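Section 6. Household chore tasks: set-up, running and scoring

6.1 Scope

Section 6 covers the chore tasks supplied with the Vikum simulator. They are used to find out whether an arm and its control policy can do ordinary household work without help. All tasks run in simulation. A score obtained here does not show that the same policy is fit for use in a home; see 6.5.

6.2 Before you start

1. Check that the task pack and the simulator carry the same version number. Mixed versions will load but the scores are void.
2. Set the control rate to 20 steps per second.
3. Set the step limit to 400 for single-object tasks and 2000 for tasks with more than one stage.
4. Enter a seed. The reference seed is 1118.
5. Clear the results folder or choose a new one. Old results are overwritten without warning.

Note: The step limit includes the approach. An arm that hesitates over the object uses up its allowance in the same way as one that moves.

6.3 Running a task

6. Open the task list and select one chore.
7. Reset the layout and wait for all objects to settle.
8. Open both views and confirm that the gripper can be seen in each.

Gripper at a small cardboard box on the dresser, and at the tissue box with one tissue partly out:
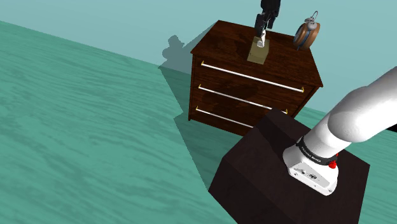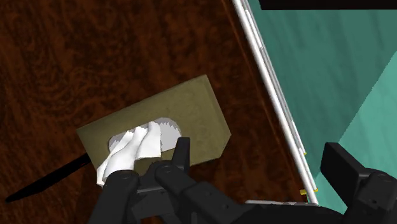

9. Press Run. Do not move the viewpoint until the counter stops if the policy takes its input from that view.
10. When the run ends, save the log before resetting.

Caution: Do not raise the grip force limit to improve a poor score. The limit is part of the task, and a run made with a changed limit is marked 'modified' in the log.

6.4 Scoring

A run is scored as pass or fail. A grasp alone does not count as a pass – the object must be in its end position and released when the counter stops. Objects knocked over on the way are recorded separately and do not change the result.

Repeat each chore with a fresh seed for every run. Results from a single seed should not be quoted, as a policy may do well on one layout and fail when the object is turned slightly.

6.5 Limits of the results

Rigid objects with flat sides are the easier case. Paper and cloth are harder, both for the policy and for the simulator, which treats thin sheets in a simplified way. Friction is also simplified. Expect a lower pass rate on a real arm, and do not leave a real arm unattended on the strength of a simulated score.

At present no policy supplied with Vikum is approved for unsupervised chores. Queries on scoring go to Suha Nassar; faults in the task pack go to Genji Fukuda.

Revised 16 November 2021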